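Landus opens orders for its two-arm benchtop kit

November 16, 2021

Landus has started taking orders for the Dingate, a benchtop kit with two small robot arms that sit side by side and share one controller. We have been waiting for this one since the first units went out to testers in June, and it's great to see it finally reach the shop page!

The kit ships as 241 parts, with the motors already wired and labeled. Landus says a first build takes an afternoon, and the manual (58 pages, with big clear drawings) walks you through each joint before you power anything up. Each arm has its own wrist camera, so you get a close view past the fingers while you work – a huge help when you're lining up a grip.

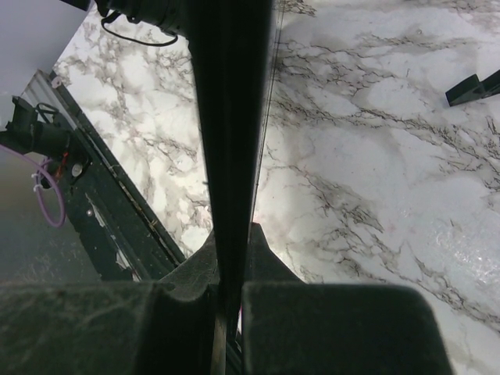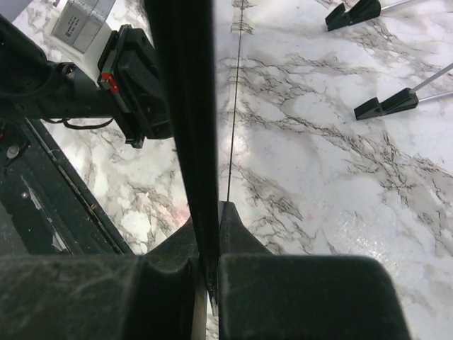
Wrist camera views on a marble-patterned surface, with the gripper fingers at the bottom and the other arm at left.

The finger pads are held by two screws and swap out in a minute or so. A softer set from Fudero fits the same mounts and is sold separately. Software is a free download, and there is already a lively forum where owners trade settings and motion files.

The first batch is 4000 kits, and orders go out from the Maksymiv warehouse in the order they come in. Spare motors and cables are in stock now – and yes, single-arm kits are still on sale for anyone who wants to start smaller. Phone support is open to all buyers for the first 74 days.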